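Gripper width signal lags behind the camera, policy closes too early on thin objects

Posted in: Perception and control / Data tooling

Desta Tefera

Hi all, long time reader, first time I've been stuck enough to post. I'm training a pick-and-place policy from hand-held gripper demonstrations, all of it tabletop clutter and household stuff, and I keep hitting the same problem on thin or curved things. The policy reaches the object fine, lines up fine, and then starts closing the fingers a little before it should. On a box or a jar you'd never notice. On anything skinny it pinches air or clips the very end and pushes the thing away.

My pipeline is pretty plain. Wrist video comes in, pose comes from visual-inertial SLAM, finger width comes from a separate encoder stream, and I resample everything to the video timestamps before training. The set is 1,541 episodes after filtering. I use Nallerura for the resampling and the replay viewer (version from September, I haven't updated because the last update ate my config), and the policy is a small diffusion model predicting chunks of poses plus width.

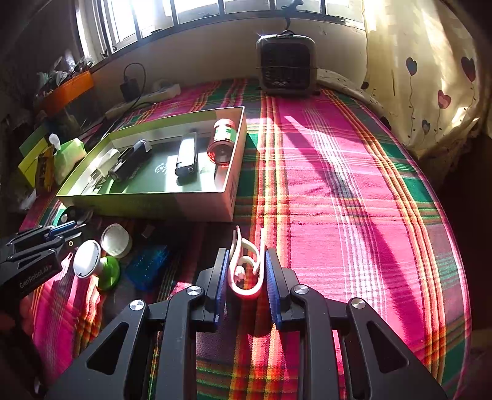

What makes me suspicious is the replay. When I scrub through slowly with the width plotted under the video, the curve starts dropping while the fingers still look wide open to me. It's small, but it's there in every episode I've checked, and it always goes the same direction. So is this a clock thing? Or am I smearing it myself in the resampling? I did try shifting the whole width stream by a constant, and it helped on some sessions and made others worse, which left me more confused than before!

I've also wondered if I should just drop measured width and predict a binary open/close. I'd hate to, the soft grasps are half the reason I collected this data. Any pointers welcome, I've been staring at plots since 6 a.m.

Kauko Hirvonen

Oh, I know this one, I lost most of a month to it. You've very likely got two problems stacked on top of each other, and that's why your constant shift only half worked.

First, the clock. Your video frames probably get stamped when they arrive at the host, after exposure, readout and encoding. The encoder samples get stamped almost right away. So the video stamps are late compared to what the camera saw, and when you line the two up, the width seems to move early. That matches your direction. The catch is that the delay isn't the same from one session to the next (ours changed whenever the recorder restarted), so one number for the whole set can't fix it.

What I do now is estimate the offset per session. At the start of each recording, open and close the gripper fully 5 times, quick but not frantic. Then get a visual width from the video by tracking the two finger pads, which is easy if the pads are a strong color against the rest of the gripper. Cross-correlate that with the encoder curve and take the peak. Upsample both first or you'll only get an answer to the nearest frame. If you already have your data and can't redo the start, use the ordinary grasps instead. It's noisier, but with enough open/close moves in a session you still get a clear peak.

Second, check your smoothing. I'm pretty sure Nallerura runs a centered filter over low-rate streams by default. A centered filter looks into the future, so a sharp close turns into a ramp that begins before the real one. Look for a smoothing window in the resample section and turn it off, then use plain linear interpolation. Fix this before you measure the offset or you'll be measuring both at once.

I wouldn't go binary yet. On our set (1,003 episodes, mostly kitchen things) the early pinch went away after these two changes, with no change to the model at all. Oh, and compare the predicted width at the first step of each chunk with the last. If only the late steps are early, look at your inference latency too. You may be executing stale chunks on the robot, and that looks really similar from the outside.

cabral_nightshift

just add a delay to the close command. we do 400 ms and it works fine on everything we pick

Desta Tefera

Kauko, thank you!! The smoothing window was on, I never set it, and with it off the curve already looks a lot closer. Pad tracking next. The pads are blue on a black gripper, so I'm hoping a simple color threshold gets me there, though the blue stuff in the clutter might confuse it.

@cabral_nightshift I did try that early on, but mine has to handle slow grasps and fast ones with the same policy, and with a fixed delay it kept lifting before the fingers had finished closing.

Kauko Hirvonen

Mask the image down to the area the fingers can sweep through and take only the two biggest blobs, that should get you past most of the clutter. Blue things sitting right between the fingers will still fool it now and then, so throw out frames where the width jumps more than the gripper can physically move. Post your offsets when you have them, I'd like to see how much they wander between sessions.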